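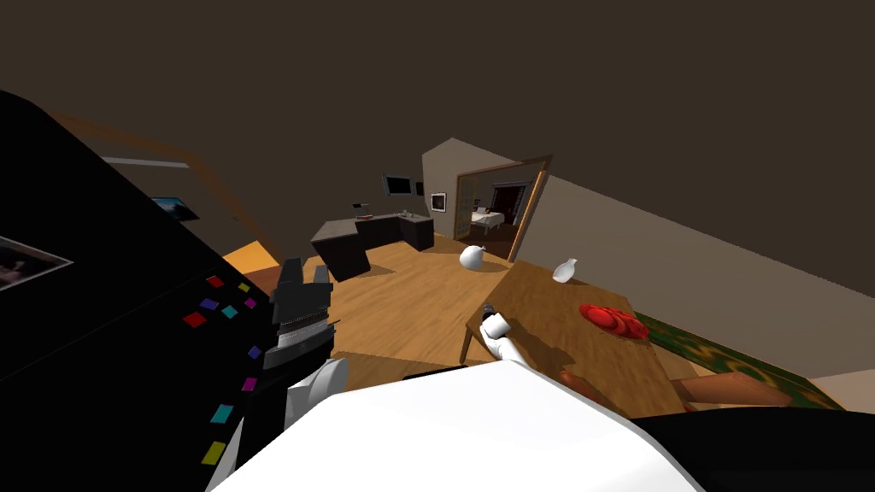

Ruddock, November, a bit after 4 in the afternoon

Okay, back on the Rastus. For anyone picking this book up cold: she's the coasting schooner Huw Gronow has been chasing through the port records, and we're building her hull at a scale small enough to fit through my shed door (measured twice this time!). Huw's notes have her carrying lumber and salt fish up until she went ashore, and the only drawing we have of her is a half sheet with a coffee ring over the stern.

Today was planking, starboard side, and it went pretty well until it didn't. I got 3 strakes on below the wale before lunch, all steamed and clamped, and the fourth one split right along the grain at the turn of the bilge. My own fault. I'd cut it from the end of the oak board where the grain runs out, and I knew it, and I did it anyway because I didn't want to open the new board. So I opened the new board.

Sanding: went from 600 to 800 grit on the test piece and honestly can't feel any difference through the varnish. Stopping at 600 on the hull. Huw can argue with me if he wants to.

Iara Villalba called about the cargo book. She's now gone through the whole run of it at the Nivent archive and gets 2,643 barrels of salt fish for the last season, which is way more than I'd have guessed for a hull this size, even over a lot of trips. She thinks one clerk may have been carrying totals forward from page to page and then adding them in again. She's going to redo the sum leaving out the first line on each page. If the number holds up, then I think our hold is too shallow and the deck line on Huw's half sheet is wrong, and I'd much rather know that before the deck beams go in (they're cut, but not glued, thank goodness).

Also still bugging me: the name Molulen, penciled in next to the mainmast on the drawing. Iara thought it could be the yard. Huw says a sailmaker. I looked through the yard list again last night and there's nothing close to it, so I'm leaning toward Huw for now, but I'd like to see the handwriting next to something else from the same office.

Other stuff, so I don't forget:
Glue is low, enough for one more session.
Small plane needs sharpening, it's chattering on the oak.
Port side garboard has a gap near the stern post. Fill it or pull it? Leaning toward pulling it.
Ask Huw for a better scan of the stern.

Left the new fourth strake in the clamps overnight. Port side next.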